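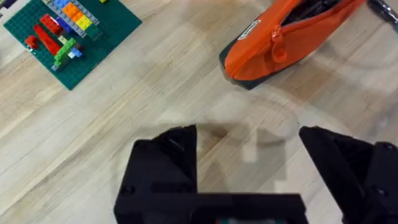 DRUNUM, Sunday, April 28, 2024

Progress report to the Kanetti Fund: after-school play and language rooms, second reporting period

1. Attendance
The Drunum and Prevero rooms logged 1,211 child visits in the period. Prevero was closed for nine days in March while the boiler was replaced, and its figures have not been adjusted for the closure. Enrollment stands at 156 children across both sites.

2. Sessions
Each room opens four afternoons a week. The first half hour is free play with building bricks, puzzles and picture books. Small-group language work follows, in groups of no more than eight. Groups were reassigned in March after the midyear vocabulary check. Scores from that check are being entered and will be sent separately.

3. Staffing
The vacant assistant post at Prevero was filled. Aaliyah McKinnon continues as site lead at Drunum and covers Prevero on the late shift. First aid certificates are current for all staff except the new assistant, who is booked on the next course.

4. Spending
Salaries and rent are on budget. Heating is over budget at Prevero; the landlord has agreed to credit part of the March bill. Materials are underspent. We ask permission to move the balance of that line to transportation, where the Bhuiyan minibus contract was renewed at a higher rate.

5. Open items
Parent survey: forms are out in three languages, and returns from Drunum are low.
Storage: shelving at Prevero has been ordered, with no delivery date yet.
Summer hours: a draft schedule is attached for approval. Please reply before the room leases come up for renewal.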